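[hardware-swap] Re: old desktops for the January repair day

On December 4, 2018, Tímea Kerekes wrote:
> Does anyone still want the towers from the Wotden office?
> I can hold them until the new year.

Yes please, all of them! I tried a lightweight Linux on one last weekend and it boots so nicely (my daughter has already claimed it for her typing games). Even the 1 TB drives are plenty for homework and photos.

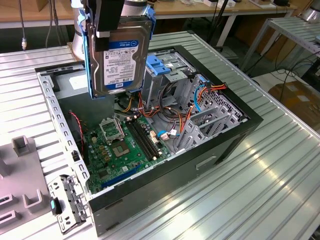
Subbarao has offered his van, and I've got 20 SATA cables in a shoebox that would love a new home. If you have spare memory sticks, bring those too, any size! Mayuree, could you bring your good screwdrivers again?

Can't wait,
Paweena

2 replies | 0 shares
Sign up for the weekly digest
Contact the list owner | Back to top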